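Laundry and Utility Rooms > Surfaces and Furniture
Topic: Light wood-grain top for sorting and folding: glare, cable hole, basket feet

plinth_and_rail
Mon 11 November

I have an Ikutar table which now does duty as a sorting and folding surface. It was a desk before that. Basket goes on the left, whatever is being folded goes to the right of it. I have three problems with it.

1. Overhead light reflects off the top and washes out the grain. White and very pale items are hard to check for marks against it.
2. There is a round cable hole near the far edge. Small items find it.
3. I want to know whether the plastic basket will wear the finish if it is dragged across several times a day.

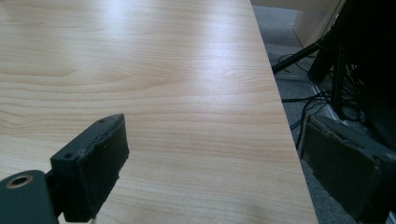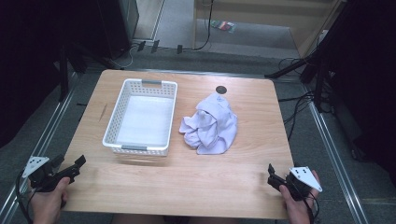 Same table in both. Basket, cloth and cable hole are in the second one.

The table stands on grey carpet and has to stay on it. I can't change the ceiling lights. I would prefer not to paint the top. Suggestions in order of cost, please.

tannin_bleed

What is the top made of? Everything else depends on that. If it is real veneer with a lacquer you can flat it back very lightly with a fine abrasive pad and bring the sheen down. If it is a printed surface you will go through the pattern and there is no way back.

Look at the underside and at the inside of the cable hole. Take the black ring out if it lifts out. The cut edge will show you what the layers are.

plinth_and_rail

The ring does lift out. The edge under it is brown and looks like compressed board, with a very thin pale layer on top. I can't tell whether the thin layer is wood. The grain doesn't visibly repeat, for what that is worth.

tannin_bleed

Not worth much. Printed patterns can be longer than a table. Put a drop of water on the cut edge of the thin layer, inside the hole where it won't matter, and leave it for ten minutes. Veneer will darken and raise slightly. A printed surface won't change, although the board underneath may swell a bit, so keep the drop small.

gsm_counter

I would leave the finish alone in either case. The glare is a matter of angle. You have a light overhead, a surface with some sheen, and your eyes at a fixed height. Turn the table through ninety degrees or move it along by half its own length and the bright patch goes somewhere else. This costs nothing and is first on the list.

If it can't be moved, put a matt mat on it. A plain mid-grey felt or a thick cotton table protector would do two jobs, as white laundry shows up better on mid-grey than on pale oak.

marl_and_twill

Disagree about felt. Felt sheds, and it holds on to whatever lint the laundry brings with it. I used one for seven months in a shared laundry in Cullow and had to take a lint roller to it before each batch. Cotton fabrics also grip it, so you can't slide a half-folded shirt round to do the other side. You end up lifting it and the folds drop out.

A bare smooth top is the right surface for folding. The fault in this one is the colour and the sheen, and felt brings a worse fault with it.

gsm_counter

A thick cotton protector isn't felt. I did give both. Agreed that friction goes up with either. For towels I don't find it matters.

marl_and_twill

For towels, no. For anything with a collar it does. What proportion of the work is shirts?

plinth_and_rail

Mixed. Mostly small and medium items, some shirts, some towels, very little bedding. Sliding does matter to me. I fold on the table and turn the item on the table.

The table could go round by ninety degrees but then the basket would be at the wrong end for reaching. I will try moving it along first.

hobnail77

On the cable hole: blanking caps are sold for these. Measure the inside diameter of the ring, not the outside, and measure it twice at right angles because the moulded ones aren't always round. Some rings have a matching lid with a slot for cables. With the slot closed it is nearly flush. I would avoid the domed lids, as you will catch a sleeve on the lip.

Tape over the top works but the edge lifts and collects fluff.

eaves_drip

Or use it. I have the same sort of hole and run the iron flex down through it, which keeps it off the working area. Fit the lid with the slot in it.

hobnail77

That assumes the plug goes through the ring. Most UK plugs won't go through the smaller size without being taken off and refitted, and a moulded plug has to be cut off. I wouldn't do that to an iron for the sake of tidiness.

eaves_drip

Mine goes through. Larger ring, evidently.

plinth_and_rail

I don't iron on this table. Lid without slot it is, if one exists in the right size.

tannin_bleed

Basket feet. Turn it over and look at the base. If the moulding has a continuous rim it spreads the load and you will get general dulling over a period of years. If it stands on small points or has a moulding nib in the centre of the base, you will get scratches in one direction. Trim the nib with a sharp blade, flush, and rub the spot with fine paper. Then stick thin felt pads under the corners. Grit is what does most of the damage, so wipe the base when you wipe the table.

marl_and_twill

Pads come off when the basket gets washed. A better habit is to lift it. It has a handle at each short end, it's plastic, and it weighs very little with nothing in it.

tannin_bleed

People drag full baskets.

marl_and_twill

Then don't put full baskets on the table. Keep the full one on the floor or on a low stand at the side and use the tabletop one for finished items only. That also frees up the working width, which on a desk is always short. A basket standing lengthways front to back is the least bad way to have it, and I see that is how you have it already.

plinth_and_rail

The basket is 59 cm on the long side including the rim. Lengthways is the only orientation that leaves me room to open out a shirt on the right.

I looked at the base. Continuous rim, and one nib in the middle which stands slightly proud of it. I will trim that.

A low stand is possible. What height do people use?

marl_and_twill

High enough that you can reach the bottom of the basket without bending past the hip. On carpet, use something with a wide base or a flat frame. Four thin legs will sink unevenly and the stand will lean when it's loaded from one side.

quoin

I will put the other view, which is to replace the top and keep the legs. I had a Varela board cut to size in a matt dark grey with the edges sealed, no hole in it. It came to 253 pounds with delivery. No glare that I notice, pale items show clearly, and it slides well.

gsm_counter

That is a lot of money to avoid a patch of reflection.

quoin

It is. The question asked for suggestions in order of cost. This one goes at the bottom.

One caution on dark matt boards: they show finger grease, and dark socks disappear on them. You move the problem from the white wash to the dark wash. If I did it again I would choose a mid tone.

marl_and_twill

Which is an argument for leaving the pale top alone and checking for marks before the folding stage. Stains should be found at sorting, when the item can go straight back. Once it is on the folding table it has already been through the wash and possibly the dryer, and a heat-set stain is much harder to shift.

plinth_and_rail

Sorting is done on the same table, so the light matters at both stages. I take the point about the dryer.

eaves_drip

Has anyone tried a cheap desk lamp set low at one side? Raking light shows up marks and pulled threads very well on pale cloth, and it isn't coming from the direction that gives you the reflection. We did this when checking linen for holes. You don't need to switch off the ceiling light, although it helps.

gsm_counter

Seconded. It should be a neutral white bulb. Warm bulbs hide yellow marks.

quoin

Agree, and this goes above mine on the list by a good distance.

plinth_and_rail

Results so far.

Water drop test: the thin layer didn't darken or raise. I am treating it as printed and will not be putting abrasive on it. Thank you, tannin_bleed.

Moving the table along shifted the bright patch away from where I stand, but it is still on the top, now beyond the basket. Acceptable.

Low lamp on the left threw the shadow of the basket across the cloth, lattice pattern included, and I couldn't check anything. On the right it works. Marks on white cotton are visible that I would have missed.

Nib trimmed. The basket sits flat now. It had a slight rock before which I had put down to the carpet.

Still looking for a lid. The Holico ones I was pointed to in a shop are all slotted.

hobnail77

A slotted lid can be turned so that the slot faces the back. Small socks will not go through it. Alternatively, a furniture blanking plug in the next size down with a turn of tape round it holds well enough, provided you don't lean on it.

tannin_bleed

One more thing, as you have board with an exposed edge in that hole. Seal it before you fit the lid. A wipe of clear varnish on the cut face is enough. Damp washing laid over an unsealed edge will swell it in the end, and the top will lift round the hole. It doesn't go down again.

plinth_and_rail

Will do. I have half a tin of clear satin left over from February. Is that still usable if it has skinned over?

tannin_bleed

Cut the skin out whole, strain what's underneath, and try it on a scrap first. If it is stringy, throw it out.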